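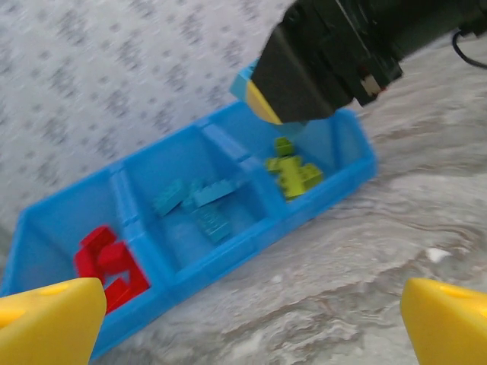
I went to the Harken open day expecting to be sold something, and I came home wanting to defend a machine that sorts toy bricks. I've had this argument with three people now, so I may as well write it down and send them the link.

Some background, for anyone who doesn't know me from the allotment posts. I spent 16 years on a packing line, mostly small parts, and I have stood in front of more demonstrations than I care to remember. They all used to go the same way. A big arm in a cage, music, a man with a headset microphone, and the arm would pick up a car door or pour a pint of beer and everybody clapped. Then you'd go back to work and the thing that jammed on Monday would jam again on Tuesday. So when my niece got me a ticket for this one (there were 50 places, gone by lunchtime apparently) I said yes mainly for the sandwiches.

What they had on the table was red bricks, teal bricks and lime-green ones, the chunky sort you give to toddlers, and a blue tray with three compartments to keep the colours apart. Two arms sharing the job, one with yellow fingers and one with a black gripper. No cage, no music! Solange Portela, who ran our session, stood to one side with a mug of tea and let it get on with it, and for the first few minutes I could feel the room being a bit let down. A man near me said his grandson could do that. Well, yes, he could. So could mine, and mine would also put one up his nose.

But I think the man was wrong to be let down, and that's really what I want to argue here. A toy brick is a much better test than a car door. The car door is always in the same place, facing the same way, because somebody has spent a fortune making sure it is. Bricks land how they like. They tip over, they sit on top of each other, they show you their studs or their hollow bottoms, and from one angle a long one looks like a short one. And whoever chose teal bricks for a blue tray either wasn't thinking or was being rather clever, because I had trouble picking them out myself from the second row. Anyone who has sorted real parts out of a real bin will know that feeling. Half the job is working out what you're looking at.

I asked Solange if the colours were deliberate and she said no, it was what they had in the cupboard. I liked her enormously for that.

She was just as plain about the mistakes. It dropped things. Twice while I was watching, a brick went down on the table and the arm carried on to the tray with nothing in its fingers, very dignified, like a waiter who has lost the soup. She told us they had logged 574 attempts that week and she wouldn't call it ready for anyone's factory. Compare that with the Atodness stand I saw at a trade show one December, where every question got the answer "absolutely" and the arm was switched off whenever a customer got near it.

My friend Anderson Barros thinks I've gone soft. We worked the same line and he reckons I'm admiring the thing that'll have our old mates out of the door, and that a firm being honest about dropped bricks today doesn't tell you what it'll do when it stops dropping them. I can't say he's wrong about the second bit. I did ask about jobs, and the answer was the vaguest one of the afternoon, something about freeing people up, and nobody has ever been able to tell me freed up for what. They ought to have someone there who can talk about that as straight as Solange talked about grippers. If you invite people who've packed boxes for a living, it's going to come up.

Still, I'd rather have the open day than not. You can't have a sensible opinion on something you've only seen in an advert, and the adverts are all edited to within an inch of their lives. Let people stand there for an hour and see how slow it is, how often it fumbles, and also (because this is true as well) how it goes in among a heap of bricks and comes out holding one. I felt a little jump in my chest every time it did. Silly, but there you are.

The next one is in the autumn and they say they'll try it with cutlery. I've put my name down, and I've put Anderson's down too, which he'll find out when the email arrives.

Last updated: Thursday, August 17, 2023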